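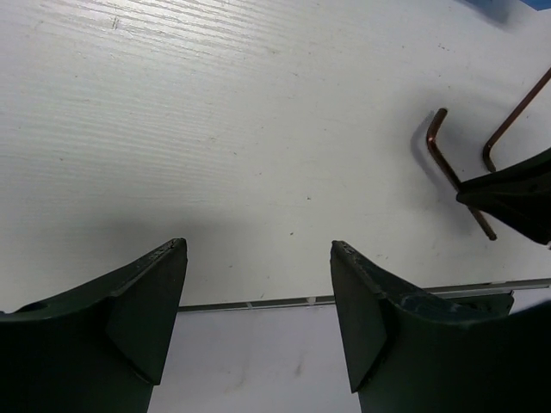 The brief for the Grivden round ran to one page. Two arms, one table, two bent rods. Each rod to be lifted, passed from one arm to the other and laid in a tray, long side towards the judges. Nine minutes on the clock. No person to touch the table after the start signal.

Gisela Benítez had read it until the staple came out. She wrote the control code. Joaquín Rivadeneira had printed the fingers, and was now filing a burr off a spare one with the patience of someone who did not have to fix the code.

"Run 22," she said, and typed it into the log.

The right arm closed on the first rod and raised it. The left arm moved to the handover point, waited for the settle time and closed. The right arm opened. The rod turned a quarter of a circle in the left fingers, hung by its short leg for a moment and dropped.

"Rotation," said Joaquín.

"I saw."

"The pads are flat. The rod is round. There's a line of contact and nothing else."

"Then grip harder."

"At 965 it slips. Above that the motor cuts out. You set the limit."

She had set the limit. The number was in raw units from the driver and meant nothing outside the room, but both of them had come to think of it as a weight. She entered the fault as type R and scrolled up. Type R filled most of the column.

The Pramville technical college let the club keep the room until the evening class needed it. The other team, Cellomell, had finished and gone. Their handover worked because they took the rod at the bend, where it could not turn. Gisela had watched them do it and had declined to copy it. Her planner took the middle of the longest straight section. It had done so since November, and it was correct for every part except this one.

"What does Yagi think the part is?" Joaquín asked. Yagi was the vision module, named after an aerial that had once stood on the same shelf.

"A line. It fits one line to the long shaft and throws the rest away."

"So it doesn't know there's a bend."

"It knows there are leftover points. It discards them as noise."

He put the file down. "How many points?"

She opened the buffer. The count for the shaft was 720. The leftover set was smaller, tight and plainly a second line. It had been there in every run.

She did not say anything for a while. Then she deleted the filter, fitted a second line to what remained and took the place where the two met. The change came to four lines of code. She moved the grasp point to sit just short of the corner, on the long side, so that the short leg would rest against the edge of the finger and stop the turn.

"That's Cellomell's grip," said Joaquín.

"Theirs is on the bend. Mine is beside it."

"By how much?"

"By enough."

He set the rods back on the table and stepped behind the tape. She reset both arms to home, checked the limit, left it where it was and typed the next run number.

The right arm went down first. It closed, lifted and carried the rod to the handover point. The left arm came across, lower than before and angled, and took hold next to the corner. The settle time passed. The right arm opened.

The rod moved a little and stopped against the finger.

Joaquín had one hand over his mouth. The left arm travelled to the tray, paused above it, rotated and set the rod down with the long side facing the wrong way.

"Sign error," said Gisela.

"Type?"

She looked at the list of fault codes, which had no entry for it, and added one.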